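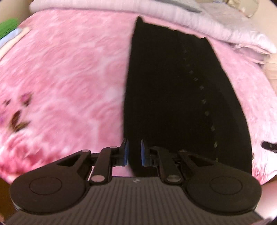
Where can people in Curholm get their free whooping cough booster?
At the Prelen health centre on the main square, from March, with no appointment needed.

The booster scheme has got off to a flying start in Curholm, with over 2,000 people signing up before the first jab was given. It is a terrific response for a town this size, and the health centre has added evening hours to keep up.

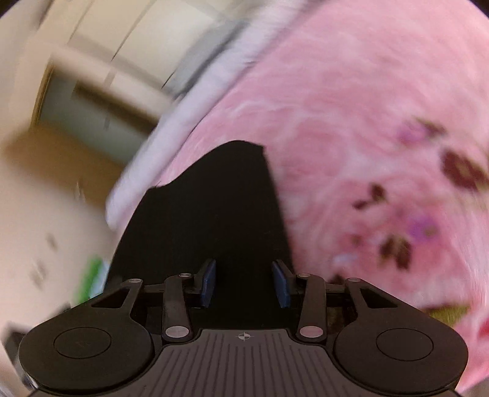
By Veerle Jacobs, health reporter
Plestska News | Curholm and district

The boosters are meant first for pregnant women, grandparents and anyone who looks after babies. Young babies are most at risk from whooping cough, and most of those who fall badly ill are too small to have had all their own jabs.

"We hoped people would come, but the phone has not stopped," said Griet Lambrechts, the nurse in charge of the scheme. "Whole families are asking if they can come in together, and of course they can!"

Curholm had a rough winter, with six babies taken to hospital with the illness. All of them are now back home and doing well — wonderful news for everyone on the children's ward.

Kobe Van Loon, a local GP, said adults with a cough that drags on for more than two weeks should ring their doctor and keep away from newborns until they have been seen.

The Prelen centre will give boosters until 8pm on four evenings a week. A second site, at the Kramer pharmacy near the station, opens later in the spring.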